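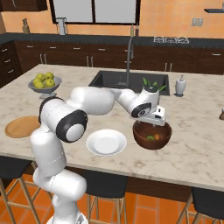
The kitchen island task in simulation, with the gripper down in the wooden bowl.

If you've trained a pick-and-place policy in simulation, you've probably had the moment where your success rate looks great and then you watch the rollouts and feel a bit sick. I had that with my bowl task in July. The script said the policy was doing fine. The videos said it was shoving food around and getting lucky. So I rewrote the way I score rollouts, and this page walks you through how to do the same.

I'm assuming you already have a simulator that can reset to a saved state, a policy that runs in it, and some way to log object poses at every step. I use a little in-house wrapper called Plalton for all that, but nothing below depends on it. Any simulator that gives you contacts and poses will do.

Step 1: Write down what the task is in words

Sounds silly, I know. Do it anyway! Mine says: "Pick up the green item from the wooden bowl and put it on the white plate. The orange item stays in the bowl." That second sentence wasn't in my first version, and leaving it out cost me a week. My old checker only looked at the green one, so a policy that dragged both of them out got full marks.

Step 2: Split it into stages

I use four stages for this task:

Reach – the gripper is inside the bowl's rim and below its top edge.
Grasp – both fingers touch the target, and nothing else is touching both fingers.
Lift – the target has no contact with the bowl.
Place – the target is in contact with the plate, the fingers are open, and the target has stopped moving.

Each stage is a plain true or false test on one simulator state. Keep them that dumb. I tried a fancy smoothed score for a while and could never explain to anyone why a rollout got the number it did.

Step 3: Make the stages stick

A stage only counts if it holds for a while. My policy loved to brush the target with both fingers for a single step and then let go, and the old code called that a grasp. Now each test has to stay true for 51 steps in a row before I mark it as reached. You'll want to tune that to your own control rate. Start high, watch some clips, and bring it down if real grasps are getting missed.

Also record the step where each stage was first reached. You'll need it in step 5.

Step 4: Fix your starting states

Please don't sample fresh starts every time you evaluate. I generate 500 starting states once, save them to disk, and run every checkpoint on the same set. I move the bowl, the plate and the two food items, plus a small change to the arm's starting pose. The sink, the fruit bowl and the rest of the kitchen stay where they are.

One thing to check before you save the set: let the physics settle first. Objects dropped into a curved bowl roll for longer than you'd think, and my first set had items still sliding when the policy took over. I throw out any start where something ends up outside the bowl.

Step 5: Look at where it fails

This is the fun part. For every failed rollout, print the last stage it reached, then sort. With my first checkpoint the old checker had counted 84 successes that the new one threw out, and nearly all of those were the "both items came along" kind. Most of the remaining failures died between reach and grasp, with a finger pressed against the side of the bowl.

That told me what to collect next. I'd been about to add more plate positions to the training data – total waste of time, as placing was already fine. Instead I added 673 demos with the target close to the bowl wall, and the grasp stage picked up nicely.

Step 6: Check the checker

Pick a handful of rollouts from each stage, hide the scores, and label them yourself by eye. Then compare. Leif Kragh did this with me for an afternoon and we disagreed with the code on two clips, both where the target was leaning on the plate's rim and touching the countertop too. I added a "no contact with the countertop" test to the place stage, reran the set and the two clips came out right.

If you change a test, rerun your old checkpoints too, or your plots will mix two different rulers. I keep a version number in the results file name for that.

Next up I'm trying the same stages on Closby, our drawer task, where "lift" doesn't make any sense and I'll have to come up with something else.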